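Home | About | Op Shop | Newsletter | Meetings | Contact

MARINESCU HALL CLOTHING EXCHANGE
Minutes of the ordinary meeting, 2026-08-11

Held in the back room, the front room having been promised to the ukulele people again.

Chair: Cherry Mae Villanueva
Minutes: Ginevra Galli
Present: as per the sign-in sheet, which includes one signature that may be a drawing of a bird.
Apologies: Merkiner Street branch, whose members had a flat tyre between them.

1. Opening

Meeting opened at 7.08 pm, once enough chairs had been found. The Chair welcomed everyone and reminded them that the heater has two settings, off and alarming.

2. Previous minutes

Accepted with one correction. Under Item 5, "the coats were disposed of" should read "the coats were displayed". The Secretary regrets the distress caused to the donor.

3. Matters arising

3.1 Hangers. The order has arrived. It is for children's hangers. The supplier, Kistia, will take them back if we pay the freight. After a discussion longer than the hangers deserved, it was agreed to keep them and expand the children's rail.

3.2 Back door. Still sticks. The landlord has been written to. The landlord has written back to say he has received our letter.

3.3 Mystery boot. Left foot, size 8, brown. Remains unclaimed. To be kept until December and then released into the wild.

4. Money

Balance at the end of last month was $3237. Takings from the winter rail came to $148, less $139 for the hangers, leaving a profit on the month that the Chair described as "technically a profit". Cherry Mae asked whether the coin tin had been counted. It had. It contained a button and a Canadian dollar, neither included in the above.

Moved that the figures be accepted. Carried.

5. Winter donations

5.1 Sorting. The pile behind the curtain is now taller than the curtain. Bags with no label are being opened twice, because the first person to look inside ties them up again and says nothing. From now on, whoever opens a bag owns it, morally, until it is sorted.

5.2 Pockets. All pockets to be checked before anything goes on the rail. Since the last meeting we have found tissues, a parking fine (paid, we hope), and half a muesli bar of uncertain age. The finder of the muesli bar asked that it be minuted that she did not eat it.

5.3 Washing. Cliso on the main road has offered us the use of one machine on slow mornings. Accepted with thanks. Ginevra to collect the key. Ginevra noted that she had not offered to collect the key. Ginevra to collect the key.

6. Folding of jackets

This took up most of the evening.

The Chair said that jackets are coming back from the folding table in every shape known to geometry, and that the shelf by the window looks as though it has been slept on. Shirts are fine. Trousers are fine. Jackets have sleeves that go where they like, and once there is a lining and a zip involved, people lose heart and roll the thing up.

Three methods were put forward. The first was sleeves straight across the back, then in half from the bottom. The second was in half lengthwise, sleeves together, then in thirds. The third was hanging them up, which was ruled out of order as there are only children's hangers.

The tan jacket was discussed at some length. It has a black zip and a dark lining, and the general feeling was that any method able to deal with it could deal with anything.

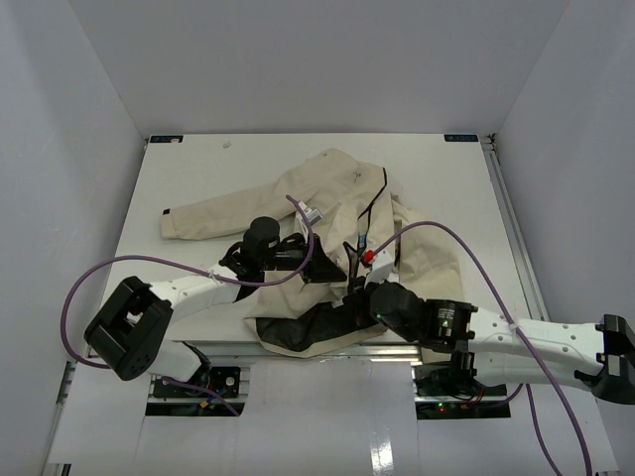
Item 6: the tan jacket on the folding table, one sleeve out to the left and the lining showing at the hem.

Points raised:

- Lay the whole jacket out before starting. With one sleeve straight and the rest in folds, it is anybody's guess where the middle is.
- Lining goes inside. It was felt this should not need saying. It was then said several times.
- Do the zip up first. A view was put that zips should be left open so buyers can see the lining. The view was thanked for its contribution.
- Collar to the same end every time, so that the shelf reads like a shelf.
- Labels and tags stay on. Last winter somebody snipped out every care label "to be tidy" and we sold a wool coat to a man with a tumble dryer. He came back. The coat came back much smaller, and is now on the children's rail, where it is doing well.

A motion to adopt the first method was put. The mover of the second method asked for a trial period. It was pointed out that the second method had enjoyed a trial period since before most of those present had joined, and that the window shelf was the result.

Carried, with one against and one still folding.

Action: Ginevra to write the method on a card and tape it to the wall by the table, in letters large enough that no one can claim to have left their glasses at home.

7. Price labels

The yellow stickers leave a mark on suede. The white ones fall off everything. Agreed to try pins, and to put a note on the counter about the pins. The colour of the note was raised and, with the Chair's firm encouragement, dropped.

8. Changing cubicle

The curtain does not quite meet the wall. Two customers have mentioned it and one neighbour. Cherry Mae has a longer curtain at home with parrots on it. Accepted, parrots and all.

9. Other business

9.1 Merkiner Street would like to borrow our long rail for their favourites sale. Agreed, on the understanding that it comes back with all its wheels this time.

9.2 The biscuit roster has lapsed. Everyone believed it was someone else's month. The tin was passed round as a matter of form.

9.3 It was asked whether the ukulele people might play at the spring opening. The matter was left to lie on the table, under the jackets.

10. Close

Meeting closed at 8.48 pm. The next one will be in the same room unless the front room comes free. Please bring your own mug, and the key to the urn if you are the person who has it.

Ginevra Galli
Secretary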